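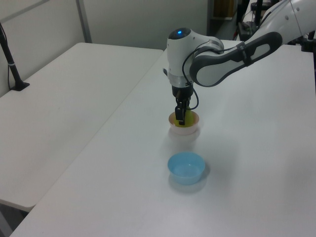 Keeping Lemons and Limes Going Longer

I go through a silly amount of citrus (blame the iced tea), and for years half of it turned into little brown rocks at the back of the counter. So I finally got organized about it!

Whole fruit goes in a zip bag in the crisper drawer, air squeezed out. Mine stay juicy for 4 weeks that way. Cut halves go face down on a saucer, and I use those up within two days -- after that they taste like fridge.

Too many at once? Juice the lot and freeze it in an ice cube tray. Zest them first, while they're whole, or you'll be scraping your knuckles on a floppy peel. My friend Leonie Heitmann freezes her zest flat in a sandwich bag and just snaps off a corner when she's baking, and I've copied her ever since. 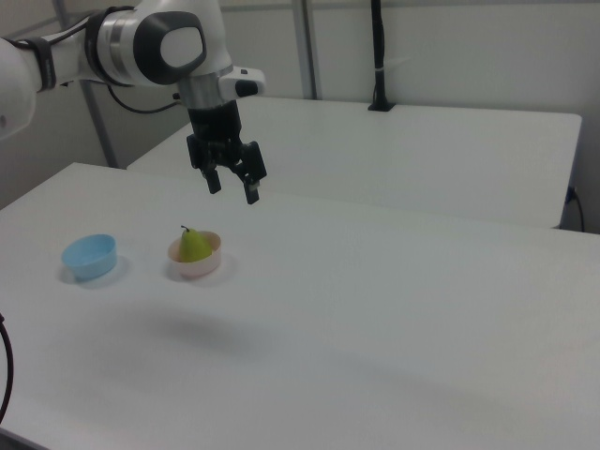

Page last changed: 11 February 2024

White tabletops and lemon juice: wipe up drips right away, especially on marble, where the acid leaves dull spots. Dish soap and a soft cloth are plenty. I ruined a nice pastry slab one September and I'm still cross about it -- please learn from me.

We use cookies to remember your settings. OK

More kitchen tips
Getting onion smell out of a cutting board
Sharpening a paring knife at home
What to do with stale bread

Contact | © Damián Acuña | Back to top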